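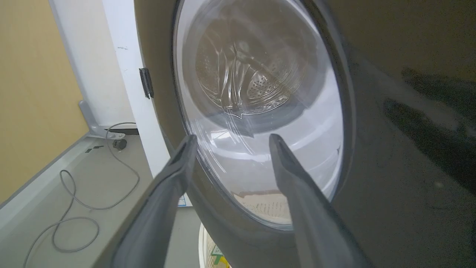 Unit 6. The front-loading washing machine: parts, loading and daily care

Household Practice, first term
Notes prepared by Mawuli Abubakari, Brakbridge Adult Learning Centre

Before you read

These notes go together with the practical class in the laundry room. Please read them before you come, and bring them with you, as we shall write the settings of our own machines in the margin. In Unit 5 we sorted clothes and read care labels. I will not repeat the labels now, but you will need your table of symbols from that unit.

Words printed with a capital letter for the first time are in the word list at the end.

6.1 The door and the glass

On a front-loading machine you put the clothes in through a round door at the front. The middle of the door is glass, and the glass is not flat. It is shaped like a bowl, with the round side going into the machine when the door is shut. Many learners believe this is only for looking inside. It has a second purpose: the bowl keeps the washing in the drum and away from the gap behind the rim.

Around the glass there is a thick rim. In the picture at the start of this unit the rim is dark grey, and the front of the machine is nearly the same colour. The Hinge is on the left side, small and black. A door with the hinge on the left opens towards the left, so you should stand a little to the right and put your basket there also. If the basket is on the left, the door will hit it, and you will carry each wet sheet across the open door. At home look first at which side your hinge is, and then decide the place of the basket.

Do not hang anything on the open door and do not lean on it when you stand up. The hinge carries the weight of the glass and it should carry nothing more. When a hinge has bent even a little, the door does not close straight, and the machine may refuse to start.

6.2 The drum

Behind the glass is the Drum. It is made of stainless steel and it has many small round holes. Water comes in and goes out by these holes, and during the Spin the water is pushed out through them while the clothes stay inside.

Look again at the picture, at the upper part of the drum. There is a raised piece of metal with a shiny, wavy surface. This is a Baffle. Some books call it a lifter or a paddle, and in the test you may use any of the three words. When the drum turns, the baffle takes the clothes up, and near the top they fall down again into the water. It is this lifting and falling that does a large part of the cleaning. The detergent cannot do it alone.

From this you can understand the rule about filling. If the drum is packed full, the clothes cannot fall. They turn together as one heavy ball, the middle stays dirty, and the detergent is not rinsed away. If there is only one heavy thing in the drum, for example one bath towel, it lies on one side and the machine shakes during the spin. Put a second towel with it, or some smaller things.

6.3 Loading, step by step

1. Open the door fully. Look inside and turn the drum once by hand. Feel along the bottom for coins, hairpins and buttons.

2. Empty all pockets. Close zips and hooks. Leave shirt buttons open, as closed buttons pull on the cloth.

3. Put the clothes in one by one, loosely. Shake out the sheets. Do not push a whole bundle from the basket into the drum.

4. Mix large and small things when the labels allow it. A load of only sheets will often roll up into one rope.

5. Do the hand test. Put your flat hand into the drum above the clothes, with the thumb up. For cottons there should be space for the hand and you should be able to turn it. For synthetics fill the drum only to the half. For wool, fill it to one third or less.

6. Check that no sleeve or sock is lying over the edge. Anything which is caught between the glass and the rubber can make a leak, and it may also be torn.

7. Close the door with one firm push until you hear the click. Please do not slam it.

Note for step 5. In our room the large machine is a Dretivholm and its full cotton load is 11 kilos. The number is for dry clothes. It is seldom necessary to weigh anything, but we will weigh one full basket in class so that you can see how much it is. Most of you will be surprised that a family basket is lighter than you thought.

6.4 Detergent and water temperature

The drawer normally has three parts. The main wash is marked with II, the prewash with I, and the softener with a flower. If you do not use a prewash programme, do not put powder in part I. Read the marks on your own machine each time you use a new one, for the order from left to right changes from one maker to another.

For the dose, read the packet. It depends on how hard the water is, how dirty the clothes are, and how big the load is. In class we use Zestis powder with the small scoop. Two level scoops are for a full load with normal dirt, one scoop for a half load. Level means that you pass a knife over the top. More powder does not give cleaner clothes. It gives more foam, and with much foam the clothes fall softly and are rubbed less. The remains of the powder stay in the cloth, and towels become stiff.

Choose the temperature from the care label. If several things are in the load, follow the lowest temperature. Coloured clothes with normal dirt come clean at 30 or 40 degrees. For dishcloths and for bed linen after sickness we use 60, when the label permits it.

6.5 After the wash

Wait until the door lock opens. This can take a minute or two after the programme has ended. Never pull at the handle. If you see water behind the glass, do not try to open at all, choose the drain programme and wait again.

Take the washing out at once. When it lies in the drum it becomes creased, and after some hours it starts to smell. Turn the drum by hand when you think it is empty. Small socks like to stay pressed to the wall of the drum, or they sit behind the fold of the rubber Seal.

Then leave the door open by the width of a hand, and the drawer also. If there are small children or animals in the home, always look in the drum before the door is closed and before anything is started. With small children it is better to dry the inside with a cloth and keep the door shut.

6.6 Cleaning the machine

Glass. Wipe it inside and outside with a damp cloth and a drop of washing-up liquid, then dry it. In the picture there are a few faint streaks and scratches on the glass. A streak can normally be wiped away. A scratch cannot, so do not use scouring powder or the green side of a sponge to try. Go with the cloth around the edge of the glass as well, for lint gathers there.

Seal. Pull the fold open with two fingers and wipe all around. Begin at the top and finish at the bottom, where most of the lint and water collects.

Drawer. Take it out once a month and wash it in warm water with an old toothbrush. Clean the space behind it too.

Filter. It is at the bottom of the front, normally behind a small flap. Put a flat tray and a towel under it first. Switch off the machine and be sure that the water inside has cooled. Open slowly, let the water run out, take away the fluff, and screw it back until it is tight. The filter of the Dretivholm needs a half turn more than one expects. Last term we had a wet floor.

Front. A dark, glossy front shows every finger. Use a soft cloth, nearly dry, and wipe in one direction. Kitchen paper can leave fine marks on a glossy surface.

Empty hot wash. Once a month run the cotton programme at 60 degrees or hotter with no clothes and a little powder.

6.7 Common troubles

The machine does not start. Is the door closed with a click? Is the tap open? Is a delayed start chosen by mistake?

The machine walks or bangs in the spin. The load is uneven. Stop, wait for the lock, and spread the clothes by hand. If it bangs also with a good load, check the feet with a spirit level.

White marks on dark clothes. Too much powder, too full a drum, or both. Rinse once more without powder.

Bad smell. Clean the seal, the drawer and the filter, in this order, and then run the empty hot wash.

Water on the floor in front. Look for a sock in the door, or for hair and lint on the rim. If the rubber is torn, close the tap and telephone a repair service.

6.8 Practical work

Work in pairs. One person does the task and the other reads the step aloud, then you change. We have the Dretivholm and also the older Srivastava, which has a smaller drum and a slower lock.

Task A. Find the hinge, the rim, the seal and a baffle on both machines. Write down on which side each door opens.

Task B. Load the Srivastava with mixed cottons, following 6.3. Let your partner do the hand test after you.

Task C. Measure powder for a half load and for a full load.

Task D. Clean the glass and the seal. Show me the cloth afterwards.

At home, before Unit 7: draw the drawer of your own machine, with the marks exactly as they are. If you use a launderette, draw one of theirs. We start at 11 with the drawings, so please have them ready on the table.

Word list

Baffle: raised part inside the drum that lifts the clothes.
Drum: the round metal container which turns, with holes in the wall.
Hinge: the joint that holds the door and lets it swing.
Lint: small loose fibres from cloth. Also fluff.
Load: the clothes which are washed together at one time.
Seal: the rubber ring between door and drum. Also gasket.
Spin: the fast turning which takes water out of the clothes.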